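Teleop vs. leading by hand for outdoor route teaching
Forum: Mobile Platforms > Teaching and Demonstration
7 replies

kerbfeeler
Posted Saturday, June 29, 2024
We need to teach a legged unit a fixed route between two doors of an office campus. The Hullon software accepts demonstrations two ways: drive it with the handheld controller, or put it in compliant mode and walk it along by the back handle. Which gives cleaner data? Battery and schedule allow 6 runs before the site visit in July.

tmandagi
Controller. With the handle you feed your own gait into the recording. Your arm pulls sideways every other step and the planner learns a path with a weave in it. I had to low-pass the heading on a whole set and it still cut corners badly.

pallet_nine
Disagree. The weave is a filtering problem. Controller runs have a worse one, which is operator delay. You see the curb late on the tablet, correct late, and the recorded action is paired with the wrong observation. No filter fixes that unless you know the delay, and over site Wi-Fi it moves.

kerbfeeler
Delay on our link is logged per packet, so I can shift the actions. Does that change your answer?

pallet_nine
Partly. It handles the link. It doesn't handle the person holding the stick.

Oláh
Whichever you pick, keep one operator for all runs. We mixed three people in one set. One took turns wide, one stopped and pivoted, and the policy averaged them into something that did neither. Tirta's corner cutting may be the same thing and have nothing to do with the handle.

tmandagi
Same operator throughout, me. But I'll grant I got sloppier toward the end of the day.

Also, look at what the body camera gets before you choose. Open pavement is the hard part of these routes, because for long stretches there is very little near the robot to localize on. 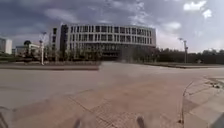

So on a stretch like that the far building does most of the work for heading and almost none for distance. If the demonstrator drifts half a meter, the images barely change. I would put the controller in velocity-hold, drive straight legs only, and make each turn a separate segment with a full stop before it. Then label the segments by hand. Mask the robot's own body out of the bottom of the image as well, or the policy can start keying on it.

dry_solder
Is a full stop at each turn wise? The policy will learn to stop there. We trimmed the standing parts out of a Kitden export and lost 2,722 samples. After that it turned without pausing, but the first step of each turn was rough.

tmandagi
Trim most of it and leave a short lead-in. Don't cut right at the first motion sample.

pallet_nine
Or lead it by hand through the turns and drive the straights. The recorder marks the mode change for you, so there is nothing to label.

Oláh
Check the firmware before trying that. On ours, switching modes reset odometry and every segment began at zero. Fine if you train on relative motion, useless if you want one continuous path.

kerbfeeler
It resets here too, I just tested it on the bench. Going with controller, one operator, velocity-hold on the straights. Four runs for training and two held out. Will post the tracking error after the visit.

pallet_nine
Record one by hand anyway. You'll want it for comparison.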